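Skip to content
Press Room
Share this release
14 shares | 0 comments

FOR IMMEDIATE RELEASE
Wednesday, May 21, 2025

Lellero Retires the Word "Medium"

New sizing for storage bins and totes will use measurements, a unit of language the company had been avoiding since its founding

STASTLOW — Lellero, the maker of household and workshop storage, announced today that it will stop selling its bins, totes and trays in Small, Medium, Large and the four other sizes it has added over the years to explain what it meant by Medium. From now on every Lellero product will be labeled with its length, width and height, in inches, on the front of the label, in type a person can read while holding something else.

The change covers the full catalog of 88 products and follows a review of customer mail that began in March. The company received 3431 letters, emails and returned comment cards on the subject of size. A fair number were polite.

The review found that a Lellero Medium bought for the garage would not fit on a shelf built for the Lellero Medium bought for the closet. It found that the Large tray was narrower than the Medium tray, a decision made for good reasons that are no longer written down anywhere. It found that 754 customers had bought a lid separately and that most of them now own a lid.

"We believed our sizes were intuitive," the company said in a statement. "We held this belief for a long time and in the face of a lot of mail."

What changes for customers

Under the new system, a bin that used to be called the Medium Plus will be called by its outside dimensions, followed by its inside dimensions, which are smaller. Lellero acknowledges that this second set of numbers has caused pain in the past. A person who measures a stack of board games and then buys a bin of exactly that size is a person Lellero has heard from.

Lids will carry the same numbers as the bins they fit. If the numbers match, the lid fits. The company tested this idea on its own employees before announcing it and was surprised by how little training was needed.

Colors are also being renamed. The shades currently sold as Driftwood Hush, Quiet Harbor and Morning Ledger will be known as tan, blue and gray. Customers who have grown attached to Morning Ledger can rest easy. It was always gray.

Older products will not be orphaned. A printed conversion chart, folded into every package through the end of the year, lists each discontinued size name next to its measurements. The chart runs to two sides of a large sheet, and the company regrets this, but it wishes to point out that the sheet fits neatly in a bin 12 inches long.

Design work by Hedegaard

The new labels were drawn by the design studio Hedegaard, which was asked for something plain and came back three times with something plainer. The studio's first proposal included a small drawing of a ruler. Its final proposal does not. Lellero paid the same for both.

The labels peel off in one piece. Lellero is aware that it has made this promise before, most recently about the 2019 labels, and that many of those labels are still on the bins they came with and may outlast them. The new adhesive was left on sample bins for 50 days before anyone was allowed to pick at a corner.
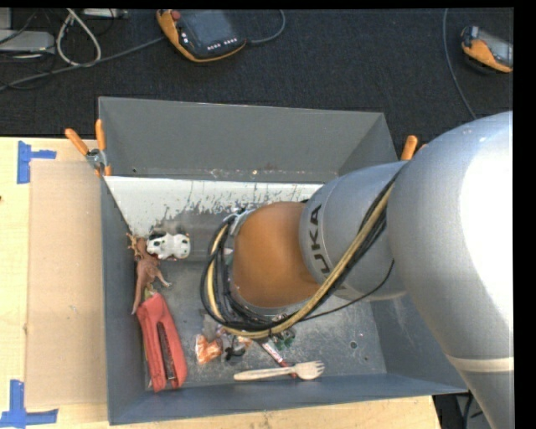 Size names were never much use to people who work with bins all day, and Lellero's trade customers gave up on them years ago. Warehouses, repair shops and packing rooms order by the inch and always have, usually with a note asking the company to please stop writing back to ask if they mean Large. A big gray rectangular bin on a light wooden table is a perfectly clear thing until somebody has to order another one just like it — and then it is a Large, or a Large Deep, or possibly a Utility Grand, depending on which year's catalog is in the drawer. Trade orders placed under the old names will be honored, with a phone call.

Availability

Relabeled bins and totes will reach stores first, with trays to follow. The Manano line of stacking drawers will be last, as its sizes are currently named after rivers and the conversion is taking longer than expected. Prices are unchanged. The contents of the bins remain the customer's responsibility.

Retailers may request shelf cards, replacement labels and extra copies of the conversion chart from their usual Lellero representative.

About Lellero

Lellero makes bins, totes, trays and drawers for homes and workplaces from its offices in Stastlow. Its products are sold in hardware and housewares stores and are frequently found inside one another.

###

Recent releases
Lellero Stacking Totes Now Stack
A Note on the Round Bin
Manano Drawers: The Handle Is Coming Back
Lellero Extends Lid Amnesty

Get press releases by email. One message a month, sometimes none. Enter your address to subscribe.

We use cookies to remember your preferences on this site. Accept | Manage settings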